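Sorting Household and Garden Items Before Storage

Reduler Household Services - Resident Guide
Revised 7/29/20

Purpose of This Guide

This guide explains how residents should sort small household and garden items before placing them in storage. It applies to all units at the Tradton and Ardeleanu buildings. Residents of the Tretov annex follow the same steps but return their containers to the service desk on the ground floor.

Most storage problems begin with mixed containers. Kitchen pieces are put away with garden tools, small items sink to the bottom, and the owner has to empty everything to find one cup. In the last annual review, 147 of the 671 containers checked had to be returned for sorting again. The procedure below is intended to reduce that number.

What You Will Need

One open bin large enough to lay a hand tool flat
A clear table or counter with space on both sides of the bin
A dry cloth and a damp cloth
Paper labels and a dark marker
2 smaller containers with lids

Residents who do not own a suitable bin may borrow one from the service desk for up to 5 days. Bins must be returned clean.

Step 1. Gather the Items

Collect loose items from the kitchen, the utility closet, and the balcony. Do not sort while collecting. Place everything near the table, and check drawers and the space under the sink for items that have drifted from their usual place. Items that are broken or have sharp, damaged edges should be wrapped in paper and disposed of under the building waste rules. They should not go into the bin at any stage.

Step 2. Clean Before Sorting

Brush dry soil from trowels and other garden tools over a sheet of newspaper. Wipe the blade with the damp cloth, then with the dry cloth. Bowls and cups should be washed in warm water with dish soap and left to dry completely. Brushes take longer than other items and should be left overnight with the bristles or pad facing away from any surface. A brush stored damp will mark the items next to it and may leave an odor in the container.

Small cups that hold craft material, seeds, or similar contents should be emptied into a sealed bag. If the contents are to be kept, label the bag with the name of the material and the month. A bag filled in December, for example, should be marked "December" and placed with the garden supplies.

Step 3. Place the Items in the Bin

The bin is a sorting area and should hold only a few items at one time. Lay long items down first. A trowel is best placed along one of the walls, and a brush along the opposite wall, so that both handles can be reached without moving anything else. Bowls and cups stand in the space between them.

Keep a small gap around each item. Crowded bins are the main cause of chipped rims - this applies to plastic pieces as well as to ceramic ones. Clear cups are easily overlooked and should be placed where they can be seen from above.
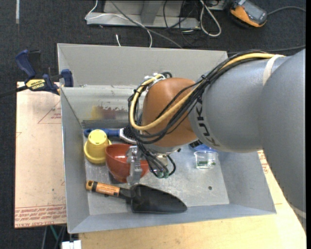

Step 4. Separate by Use

Decide where each item belongs according to how it is used, even when its material or color suggests another group. A plastic cup used for measuring plant food belongs with the garden supplies. A bowl used for serving belongs with the kitchenware. Items used in both places should be assigned to one group and kept there.

Take the items out one at a time. Lift bowls by the rim and tools by the handle. Kitchenware goes into the first lidded container and garden supplies into the second. Cleaning brushes are returned to the utility closet and are not stored with either group.

Nest bowls only when they are the same shape. If a bowl does not sit level inside another, place a folded cloth between them or store them side by side.

Step 5. Label and Close

Write the unit number, the group name, and the date on a paper label and attach it to the short side of the container. Labels placed on lids cannot be read once containers are stacked. Close the lid and check that it lies flat on all sides. A raised corner usually means that a handle is out of position.

Step 6. Return the Bin

Wipe the inside of the bin, including the corners, where soil and small particles collect. Borrowed bins are accepted at the service desk during regular desk hours. The desk will record the return and, where a deposit was taken, issue a refund slip.

Items Not Accepted in Shared Storage

Food of any kind, including pet food
Open bags of soil or fertilizer
Glass containers without lids
Paint, solvents, and fuel
Tools with exposed cutting edges - small pruning tools may be accepted if the blade is covered and locked

Questions about a particular item should be submitted on the storage request form, which is available at the service desk in each building.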